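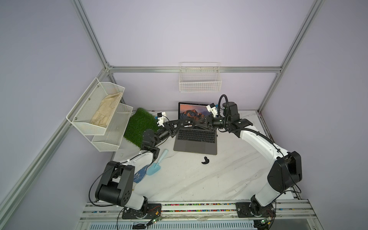

Patch of plastic grass promised to workers in Mudbridge desk scheme

March 31, 2025
By our business staff
Reading time: 3 minutes

Office workers in Mudbridge are to be offered a square of artificial grass to put beside their laptops, under a scheme which the company behind it says will make people calmer and tidier. It has yet to produce much to show that it does either.

The furniture firm Ivarus opened bookings this morning for what it calls the Meadow Desk. For a monthly fee, employers get a marble-patterned top, a white mesh rack with two tiers that hangs on the wall, and the grass, which comes from the flooring supplier Wovia. Customers bring their own computer.

Ivarus wants to place 500 of the desks in the town by the end of the year. It would not say how many had been ordered so far, only that interest was "very healthy".

The grass is the part the firm is keenest to talk about. Its brochure says a bit of green within reach of the keyboard "invites the eye to rest" and cuts down on clutter, as people are less likely to dump papers on something they enjoy looking at. Asked where that came from, Ivarus pointed to a trial it ran itself, in which 16 people used the desk for two weeks and filled in a form at the end. All of them worked for Ivarus. There was no second group using a plain desk, and the questions on the form have not been published.

A spokesperson said the trial was "a starting point" and that a longer one was being considered. No date has been set.

There is also the matter of room. A laptop with its lid up takes a fair share of any desk, and most people want space next to it for a mug, a notepad or an elbow. Giving that space to a mat you are not meant to put things on looks like an odd way to fight clutter. The rack is supposed to make up for it, but it needs a wall to hang from, and a good many offices in Mudbridge are open plan. Ivarus says a free-standing version will follow.

Cleaning could be another sticking point. Crumbs are easy enough to wipe from a smooth top and a good deal harder to get out of plastic blades. The care sheet advises lifting the mat once a week, shaking it outdoors and rinsing it in cool water. It does not say whose job that would be in a shared office, and cleaning is not covered by the fee.

The design studio Huenchumán, which drew up the layout, defended the mat. In a written reply it said that real plants had been looked at and dropped on grounds of weight, watering and the risk of spills near computers. It added that the pale lavender it recommends for the walls was "chosen to let the green speak". Paint is extra.

One local accountancy practice that was sent a sample said its staff liked the rack and had already filled it with post. The grass was in a drawer.

Employers who sign up are tied in for three years. The contract lets them send back the rack or the top if either is faulty, but the mat is listed as a consumable, alongside screws and wall plugs, and cannot be returned once unwrapped. Replacements will be sold separately. Ivarus said the price would be announced "in due course".

The desk can be tried at the firm's Mudbridge showroom on weekday afternoons. Booking is required.

Get local business news in your inbox every morning. Sign up to our newsletter. You can unsubscribe at any time.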